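2021-06-03
Bench notes, Liduveo cell, handheld gripper work

Spent the morning turning our "house rules for demonstrations" into something a person could follow. The old version lived on the Tranden share, ran to 51 items, and contradicted itself in at least two places on finger opening. Item 20 said "open fully before approach." Item 38 said "never open fully." Both were marked mandatory. I have been obeying whichever one I remembered.

What I want out of this is short: if two of us record the same pick, the episodes should start and end the same way. The February set did not. We had 800 episodes of picking from boxes, and in a good share of them the gripper was already moving when the recording began, so the policy learned that life starts in the middle of a lunge. I did a fair number of those myself, so I'll keep my voice down.

Rule as rewritten for container picks: come to the mouth of the box with the fingers open, object between them in view, and hold still there for a beat before going in. The hold is the part people skip. It feels silly. Do it anyway.
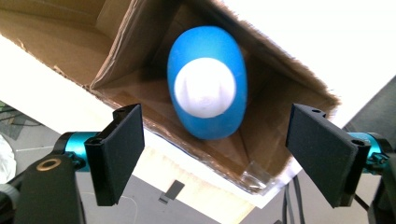
Approach and hold

1. Start recording with the gripper outside the box and at rest. Your coffee goes on the other bench.

2. Open the fingers wider than the object but no wider than the box will take. This replaces both 20 and 38, may they rest.

3. Line up so both pads are visible and the object sits in the gap. If one pad is hidden, back out and line up again. Don't fix it halfway in.

4. Cardboard counts as an obstacle. Flaps, torn rims and tape all catch fingers. Touching the wall is allowed; dragging the box along is a failed episode, even when you get the object out and feel great about it.

5. Failed episodes get kept and labeled. Deleting them is how we ended up with a log claiming we never miss.

Still open

Box angle. The Prokopenko checklist wants boxes flat and square to the table. I'd rather allow tipped ones and write the tilt in the log, as real boxes have not read the checklist. Left a comment on it.

Clutter. Loose wires and paper near the work area: I say leave them if they're clear of your hands and feet, and tidy the walking route either way -- the safety sheet is firm on that and for once I agree with it.

Target is 1000 clean episodes under the new rules before anyone trains on Nolby again. Need to move the label list over from the old share first, and find out who has edit rights. Might be me.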